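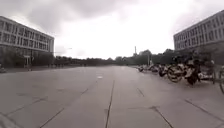
Opened by Minttu Juntunen, Rollari field support
Status: open, waiting on retest

Site: Teltemley campus, plaza between the two office blocks
Event: February open day, outdoor delivery robot demo

Problem
Unit halts with "path blocked" on the straight run down the plaza. Stopped 2 times in rehearsal, both on the side with the bicycle row. Manual drive is fine.

Checked so far
Battery, wheel encoders and radio link all OK. Slab joints ruled out: the unit crosses them at full speed on the building side. Dariusz Lis pulled the log and found 27 false obstacle hits, all to the right. Overcast sky, no glare warnings recorded. Riders also use that side, so the stop distance stays as it is.
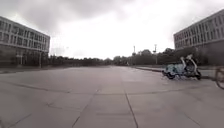

Changes made
Moved the route left of the long center joint. Raised minimum cluster size from 12 to 32 points. Obstacle timeout left at 2,000 ms.

Next
Soledad Valdovinos to repeat the run at 9:30 before visitors arrive. If it halts again, send the full log to Fluvville and run the demo in manual.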